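Choosing a gripper for cloth: settle the cameras first

October 2022
By Yesenia Bermúdez

Most of the gripper comparisons I am sent to read have the same layout. There is a table with one row per finger design and one column per task, and each cell holds a success rate. The cameras are listed in an appendix, if they are listed. For rigid parts I can live with that. For garments I think the order is wrong, and I would like to see the cameras decided, fixed and reported before anyone bolts on a second set of fingers.

My case rests on the bench we use at Grewal for shirt handling, which has two arms on a common rail, a wrist camera at each gripper and a fixed camera over the work.
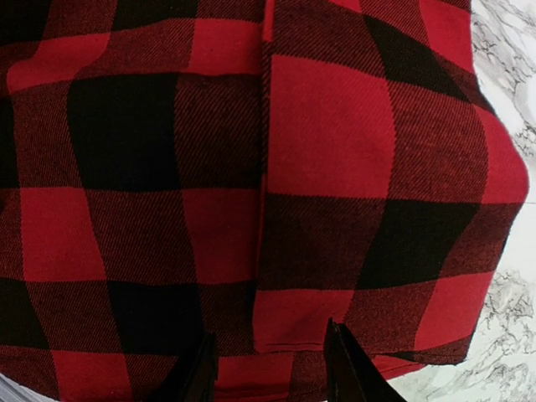
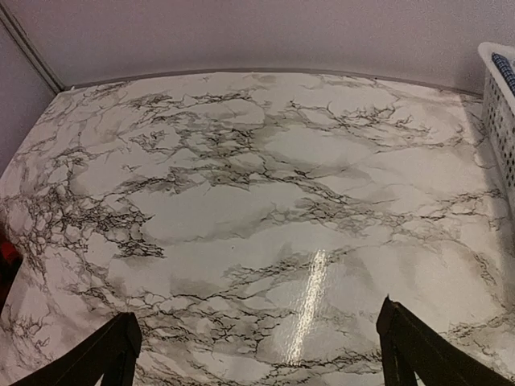
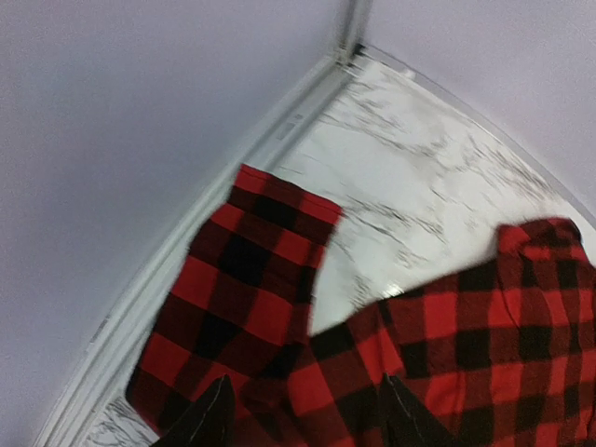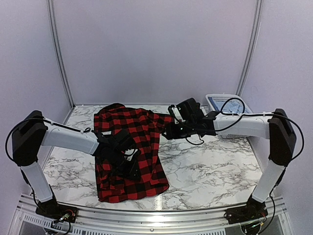 Shirt-handling bench: wrist cameras for the first three views, fixed camera for the last.

The trial that changed my mind was a plain one. We had two finger sets to compare, the Moltuno and the Gundeveck. The Moltuno finger is stiff and comes to a narrow tip. The Gundeveck gives a little under load and has a broader pad. Jaxon Sandhu ran 90 grasps with each on the same garment, under a policy taking both wrist views and the fixed view. The Gundeveck completed 79 of its grasps and the Moltuno fewer, with 17 misses counted against it. On those figures the gap is small, and the report drafted from them recommended the Gundeveck.

Tipene Trevaskis then asked for the recordings of the misses. He sorted them by what the wrist camera could see at the moment the fingers began to close. In eight of the Moltuno misses the fingertips were hidden in folds when the close command went out. The controller had no visual evidence of where the tips were in relation to the cloth, and the arm was working from its last clear estimate. Those eight tell us something about the camera position and very little about the finger.

Remove them and the ranking of the two finger sets changes. I don't claim that the Moltuno is the better finger. One garment and one bench will not support that. I claim that the report we nearly sent out was a camera report with a gripper's name on it.

Consider what a wrist camera gets when it is brought down over a checked shirt. At close range the cloth fills nearly all of the view. The check is regular, so one red square looks much like the next, and the useful cues are the places where the pattern fails to line up: a hem lying across a lower layer, a fold running down the middle, a rounded edge with the table showing beyond it. In the first view the hem can be found because the squares on either side of it are out of step. With a plain shirt that cue goes, and you are left with shading. I have seen people choose a checked garment for trials because it looks good in the recordings. It also makes the problem easier, or at least different, and it should be stated in the write-up along with the finger geometry.

Distance matters too. With the gripper raised, the same kind of camera takes in the table, the walls and the corner of the enclosure. With it lowered, there may be no fixed landmark left at all. A policy that uses the wrist view for locating the arm within the cell is relying on something that disappears during the part of the motion where an error costs the most. Murray Hiebert's answer to this is to weight the fixed view more heavily near contact. He has a point, and the fixed view does show what the wrist views can't, namely the other arm. When one gripper has pinched a corner and drawn a strip of shirt across the table while the other is down in the middle of the garment, neither wrist camera gives a full account of the tension between them. The fixed camera at least shows how far the strip extends.

Where I part from Murray is on resolution. From the fixed position a pinch of one layer and a pinch of two look alike to me, and I have asked several people to label such cases with poor agreement between them. The layer count can only be read from close by, and only if the finger isn't in the way of it. So the wrist camera stays, and its mounting has to be treated as part of the gripper.

That is the practical proposal. The unit under test should be the finger, the mount and the lens together. A finger which is longer by a small amount moves the contact point in the image. A finger with a broader pad covers more of the cloth exactly where the cloth needs to be seen. A slanted tip exposes a little more on one side than on the other. If you swap fingers and leave the camera bracket alone, you have changed the view as well, and the result can't be assigned to either change.

The usual objection is cost. Each finger set would need its own bracket, its own calibration and, if the controller is a learned one, its own data. Þröstur Hafstein, who maintains our Skisora controller, has put this to me more than once. His estimate of the recalibration time is fair and I have no quarrel with it. But the alternative isn't free. We spent a good part of April collecting demonstrations with a bracket that had been positioned for a shorter finger, and much of that data shows fingertips at the extreme bottom of the image with too little of them visible to judge the opening. It can be trained on. I wouldn't trust a comparison made from it.

A cheaper half-measure is to fix a rule for how much of each finger must appear in the wrist view at full opening and at full closure, and to adjust the bracket until every candidate meets it. This takes an afternoon per finger set. It doesn't remove the difference in occlusion, but it takes out the grossest form of it, and the rule can be printed in one line beneath the results table.

Then there is the bench surface. We have a white marble-patterned top with a glossy finish. It was in place before I joined the work and it has taught me a fair amount. With the arm raised, a long streak of reflected light can sit right by the gap between the open fingers. The dark veins branch and fork in a way that an edge detector finds very attractive. Either one can pull an estimate off the hem of a garment. I have heard it argued that this makes for robust training, since a policy that works over a busy, shiny top will work over anything. I am not persuaded. It will work over that top. The streak also shifts in the image as the wrist moves, so two arms approaching the same point from opposite sides may receive quite different pictures of it.

For a comparison of hardware I would cover the surface with something matt and plain, run the full set of grasps, then uncover it and run them again. If the ranking of the fingers holds, report both. If it doesn't, the surface and lighting are doing some of the work and the reader ought to know. We have not done this for every finger set at Grewal. We should have.

Cabling deserves a short paragraph, as it is always left out. Both of our arms carry a black cable along the upper link to the gripper. On one side it is held down with ties, and on the other it runs in loose loops with a small curl hanging under the gripper. A loop like that can come between the fixed camera and the work at some arm poses. It may also add a small and variable load at the wrist. I don't know how large that load is on our arms because we haven't measured it, and I have not seen a published cloth comparison in which anyone did. Two arms fitted with the same fingers and dressed differently are two test conditions.

Some readers will say that this asks too much of a small group, and that a success rate over a decent number of grasps averages out such details. It averages out the random ones. Occlusion by the finger is systematic, as is glare from a fixed lamp. More grasps will give a tighter figure for the wrong quantity.

I would settle for four items in every report on cloth grippers. State the camera positions for each finger set, including whether the bracket was changed. Give the garment pattern and the finish of the surface under it. Sort the misses into those where the fingertips were visible at closure and those where they were not, and give both counts. Publish the wrist recordings of the misses, which take up little space and settle most arguments faster than correspondence does.

We are rerunning the Moltuno and Gundeveck trials on that basis. The brackets have been redrawn so that both finger sets meet the visibility rule, and Jaxon has a plain shirt to go alongside the checked one. The fixed camera will stay where it is. I expect the gap between the two fingers to be smaller than the first report had it, and I have no view yet on its sign.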